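Reading the letters nobody reads: our shareholder letter project, one year in

13 May 2025

A year ago we set ourselves a slightly mad reading task. We wanted to know how fund managers explain a bad quarter to the people whose money they look after, and whether the way they explain it changes once the bad quarter turns into a bad year. So we began collecting investor letters from small and mid-sized active equity funds, going back as far as the managers would let us, and we read them. All of them, with pencils.

The pile now stands at 2652 letters from 100 funds, and it has been far more fun than it sounds!

Nomvula Coetzee led the reading and wrote the marking scheme. Each letter gets tagged for what it says about losses: does it name the holdings that went wrong, does it say what the manager believed when they bought, and does it say what (if anything) will be done differently? Two readers mark every letter separately and then compare notes. The comparing is where most of the arguments happen, and where most of the scheme's better ideas came from. We had a very long afternoon over the word "disappointing", which can mean a 2% slip or a full collapse depending on who is writing.

A few early findings, ahead of the full paper. Managers are happy to name a losing stock when they have already sold it. They are much shyer about one they still hold, even when it has fallen further. We half expected this, but the gap was wider than any of us had guessed, and it held up in calm markets as well as rough ones.

The next one surprised us. Letters written after a good quarter are vaguer than letters written after a poor one. When things go well, the writer tends to thank "our process" and move on to the outlook. When things go badly, we get paragraphs on interest rates, the weather, shipping costs and the general mood. If you are an investor trying to learn how a manager thinks, the poor quarters give you a lot more to work with, so do ask for those letters when you are doing your checks.

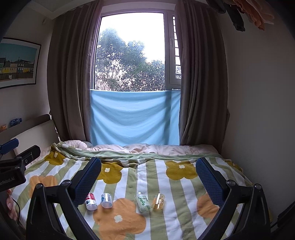

Then there is the matter of the original reason for buying. We tagged every passage where a manager went back to the case they had made for a holding and said whether it still stood. These passages are rare, and they are a joy when you find them. The best ones quote the old letter word for word, date and all, and then say plainly which part was wrong. One manager had done this in every January letter for eleven years, and reading them in order was like watching somebody get steadily better at their job.

Readers have asked whether any of this links to returns. We don't know yet, and we want to be careful. Funds that close tend to take their letters with them, so our pile leans towards the survivors, and any neat result would need to be treated with a good deal of suspicion until we have dealt with that. Drastlow, who keep an archive of closed funds, have kindly agreed to open part of it to us, and we are hugely grateful. Their boxes should take the total to 2976 letters.

If you run money and would like to try the marking scheme on your own letters, please do. It fits on two sides of paper and takes a quarter of an hour per letter once you have the hang of it. The team at Engelbrecht tried it on five years of theirs and then rewrote their template, adding a short box headed "What we thought last time". We love that box. It costs three or four lines and it gives clients something solid to hold you to.

We will talk through the scheme, with marked-up pages to pass round, at our members' evening in June. There will be time for questions and, if last year is anything to go by, a lively row about the word "conviction". Bring a letter of your own if you are feeling brave. Names can be blacked out beforehand, and we have plenty of pens.

To book a place, or to send us letters for the pile, reply to this newsletter and mark it for Nomvula. Paper copies are welcome too, staples and all.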